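Workshop tips, part 6: the software side of a two-arm bench

In the earlier parts I wrote mostly about screws, clamps and cables. Several people have asked me to write also about the programs, so I put down what I do myself at my bench. I use Trinden for the control of the arms and Fomer for the camera pictures. With other software the menus will have other names, but the habits stay the same.

## Before you start the arms

- Start the cameras first and the control program second. If the control program does not find a camera, Trinden makes an empty slot for it, and you will see the mistake only in the evening.
- Read the log from the top and not from the bottom. The first red line is usually the true one.
- Give every camera a name by its place: left wrist, right wrist, side. Names like cam0 and cam1 can change places after a restart.
- Move each joint a little by hand command, one after another, and look at the values on the screen.
- Write the version of the software in the notebook, with pencil, before the first run of the morning.

## Color masks and wrist cameras

Many beginners find the object by its color, and for a small bench it is a good way to begin. Choose an object with one strong color, take ten pictures in different positions, and let Fomer calculate the limits. Then check the result with the same camera that will be used in work. 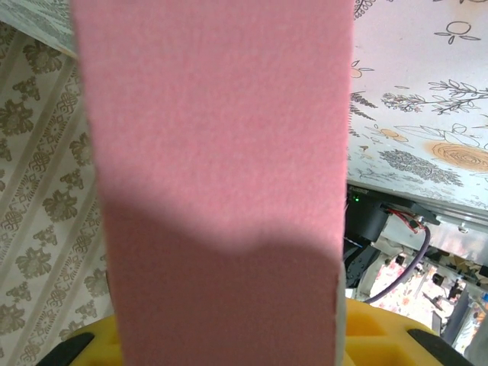 A mask must be tested on the dark side of an object as well as on the light side. I used to click one time in the bright part, accept the numbers and go on. Afterward the program cut my object in two halves and gave me the center of the upper half only. Look at how the clean pink of the piece becomes dusty mauve lower down, where the shadow lies across it. For the eye it is still the same pink, but for narrow limits it is another color. So I take samples from both parts, I make the range of brightness wide, and I keep the range of hue narrow. If the two halves still do not join, use the "close gaps" filter with a small value. A big value will also join your object with things that stand behind it.

A second tip for the same camera: tell the program what belongs to the gripper. Save one picture with the fingers open and one with the fingers closed, paint over the gripper in both, and load them as an "ignore" mask. It is ten minutes of boring work and it saves you from a program which tries to pick its own fingers.

Switch off the automatic white balance. Set it by hand with a sheet of plain paper in the middle of the table, and repeat this when you change the lamp.

## Patterned table covers

A plain table is easier for the software, I agree. But if you want that the program works later in a normal kitchen, you must give it some flowers and leaves to look at. I begin a new task on a plain cover. When it runs well, I put the patterned one and I do not change any limit during the first runs. Only when I have seen all the errors I start to correct.

For edge detection, make the picture a little soft before you search for edges. The thin printed lines will mostly go away, and the long border of a real object will stay. Discard also all the edges shorter than the shortest side of your object.

## Two arms, one object

The planning for two arms is where I lost the most time. My rules are these:

1. Let one arm be the leader. The second arm waits for a message and does not look at the clock.
2. Plan the way back before the way forward. An arm which cannot retreat should not enter.
3. Put tall things into the planner as simple boxes. A stemmed glass becomes one box, as wide as its widest part, and you add a finger of space on each side.
4. Include the cables. I draw each one as a thick tube over the forearm. It is not exact, but the planner then keeps away from the ugly positions.
5. Do the first run at the lowest speed and keep your hand near the stop button. 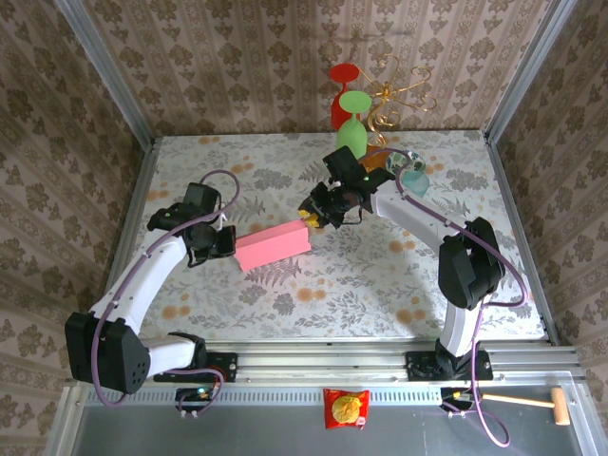
One reader disagrees with my rule of the leader and writes that in Elteo both arms can share one plan, so the waiting message is not needed at all, and the movement becomes much smoother. I have tried it since then. For long movements the reader is right, and I use a shared plan there too. For the last bit, when the fingers go near to an object that the other arm already holds, I still prefer the message. If the shared plan stops with an error, both arms stop, and you must then open the fingers by hand in the correct order.

## Keeping the recordings in order

I save each run in its own folder. My shelf of runs has now 1,038 folders, and I can find any of them thanks to three small customs.

- The name of the folder begins with the task, then a number with zeros in front.
- The notes go in a text file inside the folder. Notes in a different place will be lost.
- Failed runs are kept and get the word "fail" in the name. When I change the planner, I play these first.

Do not keep all the cameras at full size. I keep the wrist cameras full and the side camera half. Before you delete anything, play 17 runs chosen by chance, from beginning to end, and see if the time of the cameras agrees with the time of the joints. If the picture comes late, correct the delay in Fomer under "offset" and write this number in the notebook also.

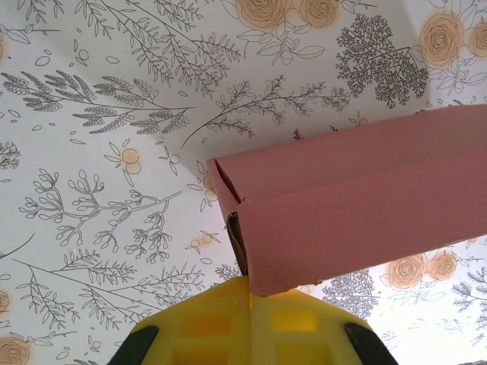

*Wrist camera, pink piece at the yellow gripper, rose-print cover.*

## Small things that help

- Strong light makes a printed cover pale in one corner. Lower the exposure until the thin lines come back, even if the rest looks too dark to you.
- Folded pieces have two faces and sometimes a different color at the end. Label them as one object.
- After an update, run the oldest task first. In May an update turned one axis of my tool frame, and I found it with the simplest task of all.
- The Saavedra add-on for Trinden draws the planned path over the camera picture. Set the line to blue if your objects are red or pink.
- Close the control program before the cameras in the evening, in the reverse order of the morning.

Part 7 will be on calibration boards, and how to glue them flat.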